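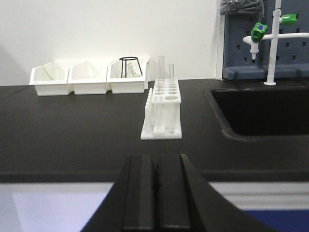 Reviewed: the Rilar Ink Maker's Kit

By Hajar El-Sayed

I have wanted to make my own ink since I was a kid crushing pokeberries on the back steps and ruining shirts. Over the years I've tried it with jam jars, coffee filters and whatever was growing along the fence, and the results were mostly brown water that smelled bad by the weekend. So when the Rilar kit came up for review I asked for it before anyone else could, and I've been happily stained since December.

Short version for people who skip to the end: it's a really good kit. The iron gall ink alone is worth the $60. There are a couple of things I'd change and I'll get to those.

What you get is a flat cardboard box with everything in molded pulp trays. Inside are crushed oak galls, dried walnut hulls, madder root and a bag of weld, plus gum arabic in lumps, iron sulfate, alum, washing soda and whole cloves. There's a strainer, a square of tightly woven cotton, a little brass scoop, a glass rod, pH strips, and four 100 ml bottles with dropper caps. You supply the pot and the heat. Don't use a pot you cook in. The booklet says so on the first page and again inside the back cover, and I'm glad, since the iron sulfate isn't something you want anywhere near soup.

The booklet deserves its own paragraph. It's 60 pages, stapled, and it lies flat if you bend it back hard once. Whoever wrote it has made a lot of ink and spoiled a fair amount of it too. Every recipe has a "what went wrong" box next to it, with drawings of feathered lines, clogged nibs and that awful skin you get when there's too much gum. My first walnut batch came out thin and crawly on the paper, and I found my exact problem in the box (not reduced far enough, put it back on the stove, keep the lid off). Ten more minutes of simmering and it was a deep, warm brown that I've been using for letters ever since.

Walnut is the place to start. You soak the hulls overnight, simmer them, strain through the cotton, simmer the liquid again until it coats the rod, then stir in dissolved gum arabic and drop in a clove to keep the mold away. It's forgiving and it smells like a wet forest. If you have a kid around who likes a project, do it with them, just keep the aprons on because

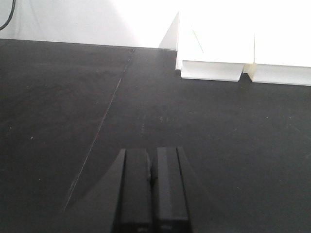
it gets into everything, and I mean everything. My left thumbnail was brown for two weeks. The cotton square never comes clean either, so I'd order a second one when you order the kit and keep one for browns and one for the yellows.

Then there's the iron gall. If you've never seen it go down on paper, oh, it's a treat. The line starts out a weak gray, so pale you think you've messed it up, and then it darkens as you sit there looking at it. By the next morning it's black. I must have written out the same grocery list a dozen times just to watch! Rilar's recipe uses a slow soak for the galls with no boiling, and I think the ink is better for it. I'd made a boiled version before from loose galls and it threw a lot of sludge. With the slow one I got a little sediment in the bottom of the bottle and that was it.

Please only use it with a dip pen. It will eat a fountain pen. The booklet is clear on this, though I'd have put it in bigger type.

Madder and weld are trickier. Madder wants a low temperature and if you let it boil the red goes muddy, which mine did, on the first try, while I was answering the door. Second try was a soft brick pink. Lovely as a wash, a bit weak for writing. Weld gives a yellow so bright it looks fake, and mixed with a touch of the iron gall it turns into a mossy green that I'm now a little obsessed with. That green isn't in the booklet. I think it should be.

How does it compare? I tried the Thongdee starter set a while back and liked it fine. It's cheaper and the bottles are nicer to look at, but everything comes as a powder you stir into hot water, so there's not much making involved. You get decent ink in ten minutes. If that's what you want, get that one. If you want to stand over a pot on a rainy afternoon poking at tree parts, Rilar is the one.

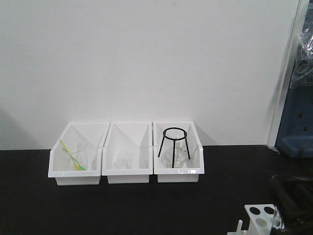

Prollisus, Issue 60, page 8

I passed half of the walnut bottle to Sajib Haque, who does all the lettering for our back cover, and asked for his opinion on how it behaves under a proper pen. His note came back written in the ink, naturally. "Flows well from a pointed nib, a little eager from a broad one. Add gum. Hairlines are crisp on hot press paper and fuzzy on cheap stuff. I'm not giving this back." So there you go.

Paper does matter a lot more than I expected. On copier paper every one of these inks feathers. On a smooth sketch pad they're all fine, and on the heavier cotton sheets the walnut pools at the ends of strokes and dries with a darker edge that I find really beautiful. Try everything you have in the drawer.

Now the gripes. The dropper caps leak if the bottle tips over. Mine tipped over in a tote bag and I lost a good part of the madder, along with a library card. Plain screw caps would be better, and I've moved mine into old jars. The pH strips are too few — 4 in a sleeve, and I used them all on the first two inks. And the gum arabic lumps take forever to dissolve. Smash them in a cloth with a hammer first, put them in warm water before bed, and they'll be ready by breakfast. Why they didn't just send it ground up, I don't know.

Storage is the other thing to think about. I keep my bottles in a Skamwood pen box with the lid shut, because the weld fades if it's left in the light,
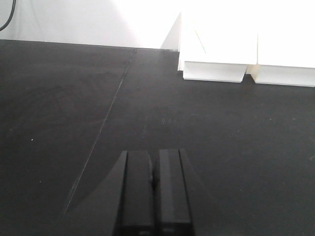
and the ones I made in the first week still look and smell good. There's one exception, a walnut bottle where I forgot the clove. It grew a gray fuzz and went down the drain. Label each one with the date and what went in it. I wrote "brown" on three of them and now I have to guess.

Refills are sold separately, and you can buy just the galls and iron sulfate together, which is what I'll be doing. The walnut hulls I'll collect myself next fall, since a neighbor's tree drops them all over the sidewalk and she'd love for somebody to take them away. Let them go black before you use them, and wear gloves.

Who's it for? Anyone who writes or draws with a dip pen and likes a bit of kitchen mess. I'd say twelve and up for doing it alongside a grown-up, and I'd keep the iron sulfate on a high shelf either way. If you only use fountain pens, skip it.

Rilar Ink Maker's Kit, $60. Booklet included. Pot, apron and old towels not included, and you'll want more towels than you think.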